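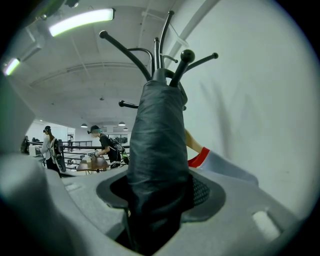
Another buyer, posting as Ellery, wrote that the second camera view was what sold them: with only the gripper view, their policy kept losing track of the pole once the fingers closed in.

Brorus Hand Kit

The Brorus is a pair of hand-held grippers and a head-mounted camera for recording household tasks without a robot on site. A person does the job with the grippers, the kit logs the motion and the video, and the result is a set of demonstrations you can train on. It is sold as a kit or rented by the month.

Coat racks, shirts, umbrellas and other awkward everyday things are what most customers record with it. Hooks hide behind each other, cloth changes shape, and both hands are often busy at once. Plan on a lot of repeats. Our own coat rack set, called Danisel, has 2,926 episodes and ships with every kit as a starting point.

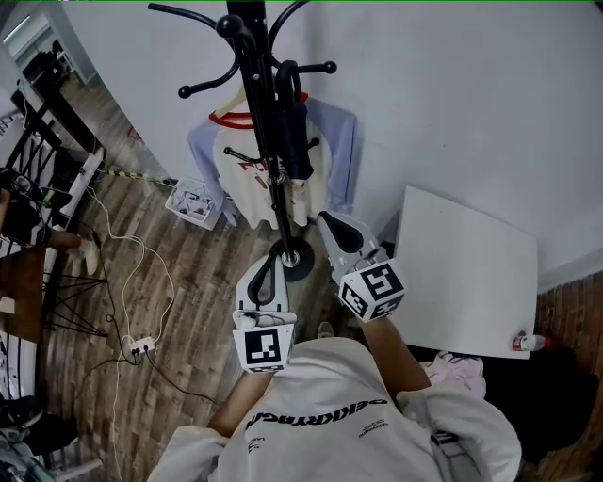

Reading time: 2 min

Setup

Put the rack on a hard floor with open space on at least one side. Each gripper has a white cube with printed tags, used to work out where the hand is. Keep sleeves and hanging cloth off the cubes when you can. Short losses are filled in by the software, but a gap longer than 60 frames splits the episode in two.

Run the calibration at the start of a session and again after a gripper has been dropped. Two people can record in the same room if each has a full kit and a separate session name.

Recording

Squeeze both grippers twice to start and twice to stop. Begin with your hands apart and finish the same way - it makes trimming easier. Do the task at a normal pace. If you fumble a hook, carry on and mark the episode as a recovery. Those are worth keeping, and the Danisel set has 77 of them.

Move the rack or turn it between batches. Change the garment too. A set recorded with one shirt on one hook will train a policy that knows one shirt and one hook.
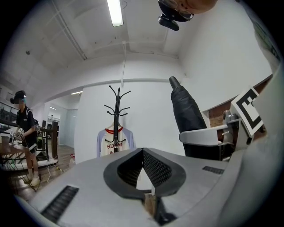

Ceiling lights can wash out the upward view when the hand is low, so lock the exposure before a batch and leave it locked until the batch is done. The settings page has a preset for rooms with tube lighting.

Files and export

Episodes are saved as video plus a pose track for each hand and the opening width of each gripper. Export goes to the Rernix format or to plain folders. Allow more than 63 gigabytes of free space for a full day.

In the kit

Two grippers with tag cubes
Head mount with camera
Cables and spare finger pads
Calibration board
Danisel set, download code

Rentals booked before August keep the current monthly rate. Spare pads are sold in pairs - left and right are the same part.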